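Parnilport Guest Laundry Guide
Updated June. By the house office, Barajas building

Search this guide Enter word or room number Go

Section 4. Front-loading washer: loading, unloading and care
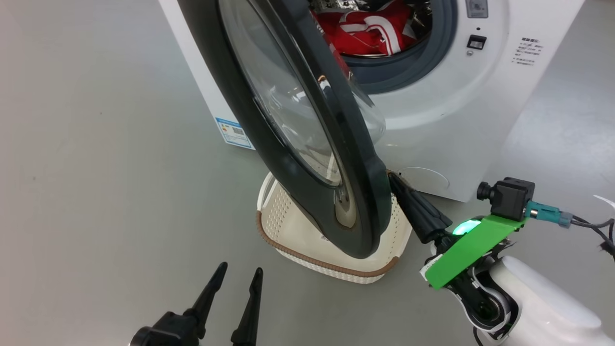
Fig. 4-1. Front-loading washer with the door open and the basket on the floor in front of it.

This section is for the front-loading washers on the ground floor. For the top-loading machine in the Cista annex, please read Section 5. The order of the steps is important, so please do not start from the middle the first time you use the machine.

4.1 Before you start

1. Take one laundry basket from the shelf. The baskets must stay in the laundry room. If you carry your clothes from upstairs in your own bag, empty the bag into the basket first and check the clothes there.

2. Look in all pockets. Coins, hair pins and keys go through the holes of the drum and end in the filter. Paper tissues make small white pieces on all the clothes and it takes a long time to remove them.

3. Close zippers and hooks. Turn printed shirts inside out.

4. Sort by color. Red clothes must be washed separately the first three times, also when the red cloth has white stripes. For red and white together use cold water only.

5. Check that the floor in front of the washer is dry. If you find water, wipe it with the gray mop and write it in the notebook by the door.

Note: The printed label on the front panel is in Chinese. The English instructions for our machines are on the wall sheet, and this section gives the same information with more detail.

4.2 Opening the door

1. Wait until the door lock is released. After a program this takes up to two minutes. You will hear one click.

2. Pull the door by its edge and open it wide. A door which is only half open comes back and hits your arm when you bend down.

3. Before you put anything in, turn the drum once by hand and look inside. The person before you maybe left a sock.

Caution: Do not put weight on the open door. Do not hang wet clothes on it. The hinge is not made for this, and a bent hinge means the door will leak. Replacement of the hinge was 367 last year and the machine was out of use for most of a month.

4.3 Loading

1. Put the clothes in one by one. Do not push them in as one ball.

2. Fill the drum to three quarters. Your flat hand must fit between the top of the clothes and the top of the drum.

3. Large items such as a bed cover should go with two or three small items. A single heavy item will make the machine shake in the spin.

4. Check the gray rubber gasket all the way round. No sleeve or string should lie on it. Cloth in the gasket is the most common cause of water on our floor.

5. Close the door with one firm push, until it clicks. If it does not click, open it again and look for cloth in the gap. Do not use your knee.

4.4 Detergent and program

1. Use liquid detergent only. The house detergent is Vonier, in the large bottle with the pump. Two pushes of the pump are enough for a normal load, and one push for a half load.

2. Pour the detergent into the drawer. Do not pour it on the clothes.

3. Choose the temperature. For daily clothes 40 degrees is good. For towels and bed sheets you may use 60. Wool and silk are washed by hand, see Section 7.

4. Press start. The lock closes after a few seconds. If you forgot an item, press start again and wait for the click before you pull the door.

Note: Do not start a program after 9:30 in the evening. The bedrooms are above the laundry room and the spin is heard there very clearly.

4.5 Unloading

1. When the program has finished, place the empty basket on the floor directly in front of the washer, close to the machine. Clothes which fall will then fall in the basket.

2. Open the door wide, as in 4.2. Please do it slowly. Our baskets are low, but the door can still touch the basket. If it touches, move the basket a little toward you. Do not press the door down on the rim of the basket. The braided rim becomes loose, and we have already glued two of them.

3. Take out the clothes with both hands, beginning with the piece on top. When a long piece is twisted around the others, do not pull strongly. Turn the drum by hand in the other direction and it will become free.

4. Turn the drum once more and look at the top and the back. Small things stick to the metal after the spin.

5. Look also inside the fold of the gasket, at the bottom. Baby socks are found here.

6. Lift the basket by its two ends, not by one side. A full basket of wet towels is heavy. If you can't lift it easily, take half of the load to the line and come back.

7. Leave the door open a hand's width, so that the drum can dry. A closed door gives a bad smell already the next day.

4.6 Cleaning after use

1. Wipe the gasket with the yellow cloth. Begin at the top and finish at the bottom, where the water collects.

2. Wipe the inside of the door glass. Hair and fluff on the glass can stop the door from closing tightly.

3. Rinse the basket if it had muddy clothes in it. The sides have holes and dry quickly, but sand stays in the rim. Use the soft brush.

4. Put the basket back on the shelf, upside down.

4.7 The filter

The round cover low on the front of the machine is the filter access. It is cleaned by the office once every month and guests do not need to open it. If you must open it because the water does not go out, do the following:

1. Switch off the machine and take out the plug.

2. Put the flat tray and an old towel on the floor under the cover. The tray holds 300 milliliters, so it will be full several times.

3. Turn the filter slowly to the left, only a little. When the tray is full, close the filter, empty the tray and continue.

4. When no more water comes, take out the filter and rinse it in the sink. Put found coins in the glass jar.

5. Put the filter back and turn it to the right until it stops.

Caution: After a hot program wait at least one hour before you open the filter. The water inside can burn your hand.

4.8 When something is not right

The door does not open. Wait five minutes. If water stands behind the glass, choose the drain program first. Do not use tools on the door.

The machine walks on the floor. The load is on one side. Stop the program, wait for the lock, and spread the clothes again.

The clothes are still very wet. The load was too small or too heavy. Add or remove two items and run the spin only.

White clothes became pink. Do not dry them. Wash them again at once, alone, with one spoon of the color remover from the cupboard. After drying the color is difficult to take out.

For all other problems, write the washer number and the time in the notebook and use the other washer. The sticker at the bottom of the side panel should not be removed, as the repair service asks for it.

Next: Section 5, Top-loading washer (Cista annex)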